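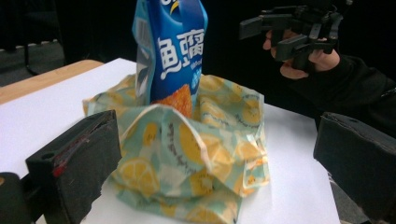
Snack bag standing in a lemon-print wrap, two-handed wrapping task.

Workshop tips: software for wrapping and bagging tasks

These notes apply to the Prilau planner with the Sterus perception module. Most of them carry over to other stacks. They assume the hardware is already calibrated.

Segmentation

Segment the wrap and the object separately, and keep the masks exclusive. A printed fabric with a repeating motif will split into dozens of small regions if the colour threshold is tight. Lemon slices on pale green are a typical case: the segmenter finds the slices and loses the cloth. Merge by boundary continuity first and colour second.

Glossy packaging produces saturated highlights along the creases. Mask saturated pixels before estimating depth. Do not fill the holes by interpolation across the object edge, as this rounds off the bag and moves the grasp point inward.

A white work surface helps with the outline of the wrap but upsets auto exposure. Lock exposure at 2000 microseconds under bench lighting and adjust gain only. Turn off automatic white balance at the same time.

State estimation

Do not try to track the full cloth mesh. Corners, the front fold and the contact line at the base of the object are enough for planning. If a corner is hidden, hold its last estimate for 5 cycles, then mark it unknown. A planner that reaches for a stale corner will usually pinch the object instead.

A pouch that leans is not a failed placement. Set the upright tolerance in the task file, not in the controller, so it can vary by product.

Planning

Plan the fold as four waypoints: approach, pinch, lift, drape. Adding more makes the path smoother in simulation and slower on the bench. Keep the lift height tied to the measured top of the object. When the top is out of view, use the catalogue height plus a margin.

With two grippers, give each its own keep-out volume and include the wrist and the operator's forearm. The Runetti collision checker defaults to the tool body alone. Change this before the first run.

Control

Run the grip loop at 100 Hz or faster. Coated or waxed cloth slips abruptly, and a slow loop reacts after the corner has gone. Start with low closing force and raise it in small steps. Crinkled film needs less force than its stiffness suggests.

Filter finger position lightly. Heavy filtering hides first contact.

Logging

Save raw frames, masks and commanded poses against one clock. The Jääskeläinen log viewer accepts all of them, but drops masks without a frame index. Version 4 of the file format writes the index by default; older files need converting.

Label aborted attempts with the stage at which they stopped. Store the task file with every log.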